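Plondine Building Operations Forum
Board: Lighting and Interiors
Topic: Replacement of ceiling lighting in shared rooms, Strickland annex

strickland_facilities
Original post

Our office is preparing a recommendation on the ceiling lighting in the shared rooms of the Strickland annex. The present fixtures are recessed tubes behind plastic covers. Several covers have yellowed, and the tubes are no longer stocked by our regular supplier. The proposal under review would replace them with Fakulen flat panels on Vestach wall dimmers.

Members who have completed a similar change are invited to comment on the following matters.

Glare
Users of the smaller rooms report that screens are difficult to read when the lights are at full output. We would like to know whether flat panels reduce this complaint or merely move it to a different seat.

Zones
Each room is at present on a single switch. The contractor has priced three zones per room: front, middle and window side. The added wiring is the largest item on the quotation.
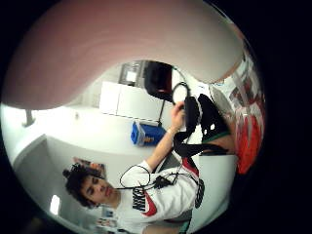
Schedule
Work would take place in January, when bookings are lowest. Rooms would be released to the contractor after 4 p.m. and returned to use the following morning. The existing ceiling grid would be kept.

Comments on cost are welcome, but the budget line itself is settled and will not be reopened in this topic.

northgate_ops
Re: Replacement of ceiling lighting

We made this change two years ago. In our experience the panels were a clear improvement in general light level and a mixed result on glare. Persons seated directly under a panel had no complaint. Persons seated at the far end of a long room, looking toward several panels at a low angle, had more complaints than before. Our remedy was to lower the output. The installer had left every panel at its highest setting, which was far brighter than the rooms required.

I would advise that the commissioning level be written into the contract. Ours was not, and the return visit was charged as new work.

hallmark_estates
Re: Replacement of ceiling lighting

I must disagree with the previous member on one point. Lowering the output treats the symptom. If a low viewing angle is the source of the complaint, the diffuser is the proper place to correct it. Panels with a prismatic diffuser are offered by most makers and should be specified for any room longer than it is wide. The price difference is modest when the order is placed as a single lot.

On zones, I support the three-zone layout without reservation. A room in which the front cannot be darkened separately is of limited use for presentations.

northgate_ops
Re: Replacement of ceiling lighting

The diffuser point is fair for new orders. I would caution, however, that the prismatic type we sampled gave the ceiling a gray, uneven look that staff disliked. We returned the sample. Others may find it acceptable.

I do not share the enthusiasm for three zones in small rooms. Users do not learn which button serves which zone, and the window side is left off for weeks at a time.

ledger_and_lamp
Re: Replacement of ceiling lighting

A few remarks from the purchasing side.

Request that spare panels be delivered with the main order. Makers revise their product lines often, and a later panel may differ in color from those already installed. A mismatched panel beside its neighbors is very noticeable and will produce more complaints than the original tubes did.

Please also confirm the compatibility of the dimmer and the panel driver in writing. We had a case in which each product worked well by itself, yet the pair produced visible flicker at low settings. Both suppliers referred us to the other. A test of 1,000 hours on one installed pair, in an ordinary room, would have shown the fault before the full order was released – we now require it for every project of this kind.

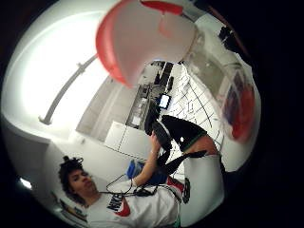

Is it acceptable to dim the new panels by fitting them to the old wall switches?

The old switches only turn the circuit on and off, and they should be replaced with dimmers that the panel manufacturer has approved.

hallmark_estates
Re: Replacement of ceiling lighting

I agree with the remark on spares. I consider the 1,000-hour test excessive for a job of this size. A shorter trial over the full dimming range would reveal flicker just as well, and the January window will not allow for more unless the trial pair is ordered now.

ledger_and_lamp
Re: Replacement of ceiling lighting

Our flicker did not appear until the drivers had been in service for some weeks. A short trial would have passed it. The requirement stands on our side, though each office must weigh its own calendar.

strickland_facilities
Re: Replacement of ceiling lighting

Thank you for these contributions. The following will be carried into the draft recommendation: a stated light level at commissioning, spare panels in the first delivery, and written confirmation from both Fakulen and Vestach that the panel and dimmer may be used together. A trial pair will be requested this week.

The number of zones remains open. We are inclined toward two in the small rooms and three in the large ones, with engraved labels on the wall plates. Members with experience of the prismatic diffuser in rooms with a low ceiling are asked to reply before the draft is circulated.

quarryside_admin
Re: Replacement of ceiling lighting

We have the prismatic type in a low training room. The uneven look mentioned above is present during the day and is hard to notice after dark. Screen complaints ceased. Dust does collect along the inner edge of the diffuser, and cleaning requires that the panel be lowered from the grid, so please allow for this in the maintenance schedule.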